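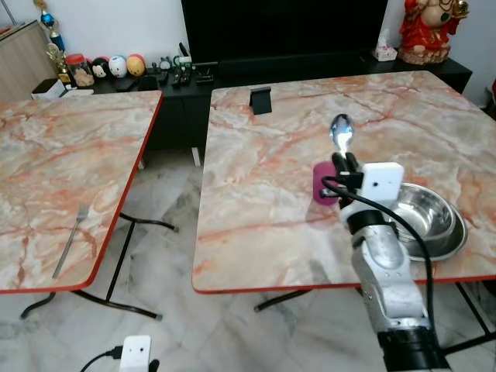

Zoriana Kravchuk wrote in the comments last week that our club should quit with the cutlery and go back to line followers, because a spoon is too thin and too shiny for beginners to learn anything from. She has a point about the shiny part. I still want to stay with cutlery at least until July, and this post is partly my answer to her.

2020-01-21, club notes.

The task for the Jumstead student round is simple on paper. Pick up a piece of cutlery lying flat on a table and put it down again next to its partner, handles lined up. Two tables are allowed. You get points for the angle and lose points for touching anything else.

We have 334 saved attempts so far. Stepan Melnychuk wants 1,000 before we train again. I think that is too many for the time we have, and I would take some 500 good ones over a pile of sloppy ones. We went back and forth on this and settled on sorting what we have first.

Most of the bad attempts fail in the same spot. The fingers come down a little high, they close on nothing, and the person driving lifts the arm anyway. Forks are easier than spoons for us. I don't know why. Lieven thinks we all slow down for forks because we're worried about the tines.
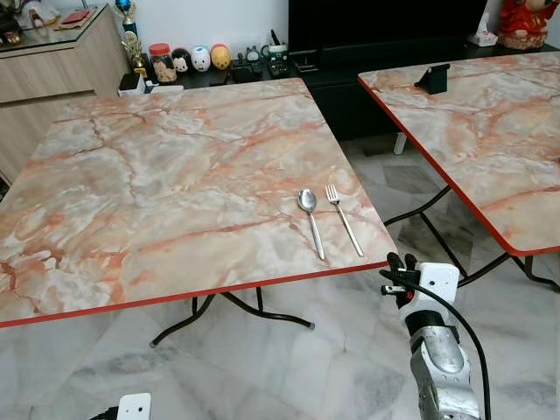
The other thing that costs us points is the gap between the two pieces. The rules want them parallel, and we kept setting the second one down at a slant. Zlata changed how she drives it. She turns the wrist while the arm is still high, stops, and then only moves down. It takes longer, but her last batch of 129 had very few slanted ones, so we are all going to do it her way.

Cable notes for whoever sets up next: leave enough slack for the wrist to make its full turn. Check this before you start recording. I forgot on Sunday and had to throw out the first hour.

Still to do: sort the old attempts, write down the starting positions for both tables, and ask Jumstead whether the spoon may touch the fork at the end. The rule sheet says "next to" and gives no distance. Vitalii has emailed them twice.

Zoriana, you are welcome to come and drive it yourself. Bring your own spoon if you like.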